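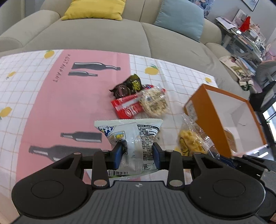
Snack bag, lemon tablecloth.

14th August

Spent a happy, rather slow morning on the Verno course pages, moving the old worksheets over to Clanik at last. The Lougher set is all in, every link checked twice, and I'm ever so pleased with how the topics now lead into one another (it was such a muddle in April!). Two handouts still won't open for guest learners, so do shout if you know why. The free sample is capped at 2000 words and mine runs 90 over, so I'll trim the Vulach bit on Monday.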